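In-Sink Drying Rack, Blue-Gray Ends

Hi, and thanks for stopping by the Trellthorpe kitchen page! I'm Darcy Pryor, I pick out most of what we sell for sinks and counters, and this is the rack I get the most emails about, so I'm going to go on a bit.

It's a wire drying rack that sits down inside the basin of your sink instead of up on the counter. Thin wires, a blue-gray plastic end piece on each side, and that's pretty much the whole thing. I've had mine in the wide side of a double sink for ages and I love it (my counter is pale stone-look with a bit of gray veining and it shows every single drip, so you can imagine).

Will it fit?

Please measure first! Take the inside of your basin from the left wall to the divider, down near the bottom where the walls come in, and then again at the top. People send me the top number only and then the rack comes back to us. If your basin is 38 cm or more across down low, you're fine. Under that, have a look at the Pustbridge, our narrow one, which goes in the smaller side of most double sinks.

I get asked which basin to put it in. I say the bigger one. You keep the small one free for rinsing and for tipping out the coffee, and the faucet swings over to whichever you need. My mother-in-law does it the other way round and she's perfectly happy, so suit yourself.

What goes in it

Plates, bowls, mugs, lids, the cutting board if it isn't huge. I do NOT put my big pitcher in there, it takes up the whole rack and tips over the minute you look away. Big stuff like that I dry with a towel and put straight back. Wine glasses I'd be careful with too, especially the tall ones.

Cleaning

Lift it out once a week, warm water, dish soap, an old toothbrush along the wires where they meet the ends. Don't use the scratchy pads on the plastic, it goes dull and then you'll be cross with me. While it's out, give the drain underneath a scrub as well.

The details

Weight: 710 g
Fits basins from: 38 cm
Ends: blue-gray only for now (a white one is planned for June)
Returns: 40 days, unused

We bought in 300 of these from Kazemi and they've been going quicker than I expected, so if the button says sold out, leave your email and I'll write to you myself when the next box gets here. Orders over $40 ship free.

One more thing, a customer asked if it's okay to leave the rack in all the time. Yes! I do. Mine only comes out for cleaning or when I've got a roasting pan to soak, and then it goes right back in.
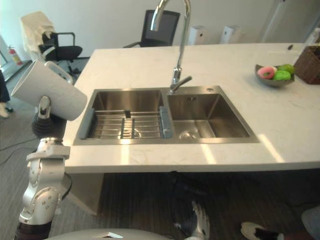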